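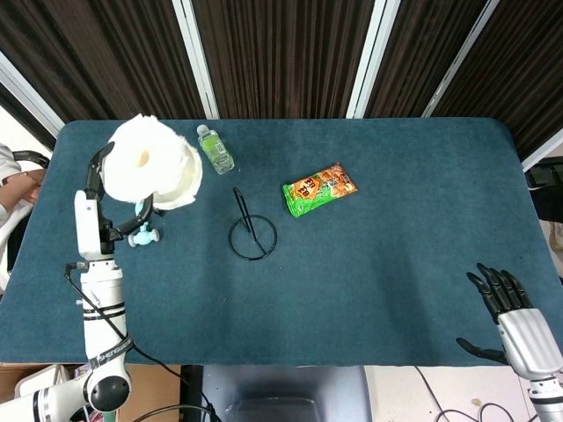 From: Ha-neul Yang
To: Brurnthorpe workshop list
Subject: Re: table cloth and paper rolls

On the stores order, Marlene Quintana wrote:

> Two questions before I send the June order to Plakadska.
> 1. Do we stay with the teal cloth for the tables? Ismael
> would prefer a wipe-clean cover.
> 2. The paper rolls are tearing into ragged edges. Is it the
> paper or the way they are stored?

1. Stay with the teal. White paper shows up well against it and so does lint, so it is obvious when the cloth needs brushing. It does hold creases. Please ask for it rolled on a tube if they offer that. Length per table is 830 mm plus the hem. Measure over the rounded corners, as the last piece was cut to the straight edge and came up short.

2. Storage, I think. I went through the 47 rolls in the cupboard and the damage is nearly all on the bottom shelf, where they lie on their sides under the cloth. The top shelf ones stand on end and are clean. I have moved the lot upright, no more than two high.

Torn rolls are still usable for wiping down. Pull off the outer layers until the edge is even. Order six packs, same core size as before.

Ha-neul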